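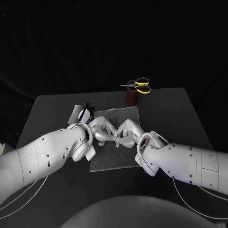
Why not just rinse it twice and be done, the night bench wanted to know, reading over yesterday's page. Fair question. Tried it. Two rinses gets the loose dye out and leaves the stuff that comes off on a wet thumb, so no.

2025-11-24

Filed under: Bench notes / Dyeing / Wool

Indigo again. Third vat of the Rostis wool, the coarse one, and still getting crocking on the dark skeins. Light ones fine. Mediums fine if they sat out overnight before washing.

Vat details so I don't have to dig for them later:
Stock made up Friday's way – no, the July way, with the longer settle. Fructose and lime. Smelled right, coppery skin on top, yellow-green under. Cloudier than I like near the bottom. Kept the skeins up off the sludge with the net.

Nine dips on the darkest set. Too many too quick I think. Color looked done at six and I kept going because the Gautier sample card is darker and I wanted to match it wet, which is dumb, wet always looks darker. Matched it wet, dried lighter, dipped again. Should of let it dry the first time.

Weighed the dry wool before scouring, 614 g for the whole batch. Forgot to weigh after. So the dye percentages in the table are off by whatever grease came out. Marked them with a star.

Scour was the Dirkisska soap, the new tub. Don't love it. Leaves the water milky for ages and the wool had a slight drag to it even after the last rinse. If there's soap or grease left in there the indigo just sits on top and that would explain the rubbing. Or it's the vat being weak and me making up for it with dips. Can't tell from this batch, changed both things. Bad.

Rub test, white cotton, ten strokes dry then ten damp:
light – clean dry, faint damp
medium – clean dry, faint damp
dark – gray-blue dry, really blue damp
dark with vinegar soak after – a bit better dry, same damp

Vinegar soak is staying, the lime makes the wool harsh otherwise. Hand is much nicer after.

Temp dropped while I was on the phone with Ellance about the madder order (still no ship date, they say the ground root is held up and offered whole root insted). Said yes to whole root. We can grind it here but the grinder needs cleaning first, it's still full of walnut.

Next:
– scour half with old soap and half with Dirkisska, same vat, same dips
– max five dips, longer airing between
– weigh AFTER scouring
– let the dark skeins hang a full day before any water
– don't empty this vat, it has some life left, feed it and see in the morning

Label on the shelf jar is wrong, says lime, it's chalk. Fixed with tape for now.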